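그리퍼는 카탈로그가 아니라 조리대 위에서 골라야 한다

글: Despina Mladenović

저는 한국어로 글을 쓴 지 오래되지 않았습니다. 어색한 문장이 있으면 너그럽게 읽어 주시기를 부탁드립니다. 그래도 이 주제는 한국의 동료들과 먼저 이야기하고 싶어서 한국어로 씁니다.

지난 4월부터 저는 Stangate 작업실에서 그리퍼 두 종류를 비교하고 있습니다. 하나는 Kasar의 손가락형이고, 다른 하나는 Van Wyk의 제품입니다. 두 회사의 자료를 나란히 놓으면 비교는 아주 쉬워 보입니다. 잡는 힘, 벌어지는 폭, 무게, 가격이 모두 표에 들어 있습니다. 처음에 저도 그 표를 인쇄해서 벽에 붙였습니다. 지금은 그 종이를 떼었습니다.

표의 숫자가 틀렸다는 말을 하려는 것은 아닙니다. 문제는 우리가 그 숫자를 읽는 자리에 있습니다. 제조사의 시험대에는 보통 물체가 하나만 있고, 그 옆에는 아무것도 없습니다. 부엌은 그렇지 않습니다. 차 상자 옆에 작은 병이 있고, 토스터 오븐 위에는 수건이 걸려 있고, 도마는 조금 비뚤게 놓여 있습니다. 그리퍼가 물체를 잡을 수 있는지 묻기 전에, 그 물체까지 손이 들어갈 수 있는지를 물어야 합니다.

저는 이 질문을 동료들에게 자주 합니다. 대답은 대개 같습니다. 경로 계획은 소프트웨어의 일이니까 그리퍼 평가와 나누어야 한다는 것입니다. 저는 이 의견에 반대합니다. 손가락이 두꺼우면 경로가 줄어듭니다. 손목의 센서가 크면 팔이 기울 수 있는 각도도 줄어듭니다. 케이블이 길게 늘어지면 조리대에서 쓸 수 있는 자리가 또 좁아집니다. 이런 것을 모두 소프트웨어에 맡기면 하드웨어의 책임이 보이지 않게 됩니다.

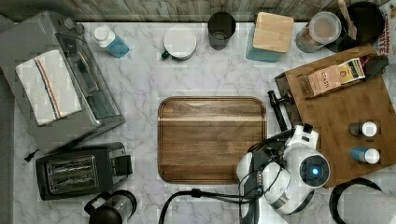 물체보다 주변이 어렵다

시험을 준비할 때 우리는 물체의 목록부터 만듭니다. 컵, 병, 상자, 수건 같은 이름을 적고, 쉬운 것부터 어려운 것까지 순서를 정합니다. 저도 물체 50개의 목록을 만들었고, 그 일에 많은 시간을 썼습니다. 그런데 기록을 다시 읽어 보니 제가 멈춤 버튼을 누른 이유는 목록에 없는 것들이었습니다. 조리대의 가장자리, 벽 쪽의 고정물, 바닥에 닿은 케이블이 제 손을 버튼으로 가게 했습니다.

우리는 같은 동작을 400번 반복했습니다. 그중에서 제가 따로 표시한 기록은 11번입니다. 그 가운데 물체가 미끄러진 경우는 두 번뿐입니다. 나머지는 손가락이나 손목이 다른 것에 너무 가까이 간 경우입니다. 적은 수이지만, 실제 집에서 한 번 부딪히면 사용자는 그 로봇을 다시 믿지 않을 것입니다. 저라도 그럴 것 같습니다.

그래서 손목 카메라에 대한 제 생각도 바뀌었습니다. 전에는 위에서 내려다보는 카메라가 있으면 충분하다고 생각했습니다. 위에서는 전체 배치가 잘 보입니다. 하지만 금속 봉이 나무판에서 얼마나 떨어져 나와 있는지, 손가락 끝과 도마 사이에 틈이 얼마나 있는지는 위에서 읽기 어렵습니다. 손목 쪽의 작은 카메라는 화질이 좋지 않고 그림자에도 약합니다. 밝은 빛이 도마 위에 비스듬히 떨어지면 나무의 색이 하얗게 날아가기도 합니다. 그래도 이 낮은 위치의 시점은 다른 카메라가 대신할 수 없습니다. 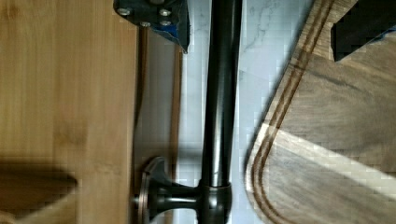 손목 쪽 카메라의 시점. 오른쪽 위의 검은 손가락이 호두색 도마 바로 위에 있다.

카메라를 추가하면 비용이 늘어난다는 반론이 있습니다. 맞는 말입니다. Rurner 제어기를 쓰는 팀은 영상 입력이 하나 늘 때마다 설정을 다시 해야 한다고 불평합니다. 저도 그 작업을 해 보았고, 즐거운 일이 아니었습니다. 그러나 비싼 그리퍼를 사고 나서 그 손이 어디에 가까워지는지 보지 못한다면, 저는 그것이 더 큰 낭비라고 생각합니다.

어떤 표를 원하는가

제가 제조사에 바라는 것은 어려운 것이 아닙니다. 잡는 힘 옆에 손가락의 바깥 폭을 적어 주십시오. 닫혔을 때의 폭만 적지 말고, 열리는 도중에 가장 넓어지는 폭도 적어 주십시오. 손목에 센서를 달았을 때의 높이도 필요합니다. 그리고 빈 책상 대신 물건이 있는 조리대에서 한 시험 결과를 하나라도 보여 주면 좋겠습니다.

구매하는 쪽도 바뀌어야 합니다. 우리는 시연을 볼 때 잡는 순간만 봅니다. 저는 요즘 그 순간보다 들어가는 길과 나오는 길을 봅니다. 시연하는 분에게 옆에 병을 하나 더 놓아 달라고 부탁하기도 합니다. 조금 실례가 되는 부탁일지도 모르지만, 거절한 회사는 아직 없었습니다.

Kasar와 Van Wyk 중에서 어느 쪽이 좋은지 묻는 분이 많습니다. 아직 대답하지 않겠습니다. 앞으로 12주 동안 같은 조리대에서 물건의 배치를 바꾸면서 두 제품을 다시 시험할 계획입니다. 배치를 정하는 방법에 의견이 있는 분은 댓글로 알려 주시면 감사하겠습니다. 특히 벽 쪽 고정물을 시험에 어떻게 넣고 있는지 듣고 싶습니다.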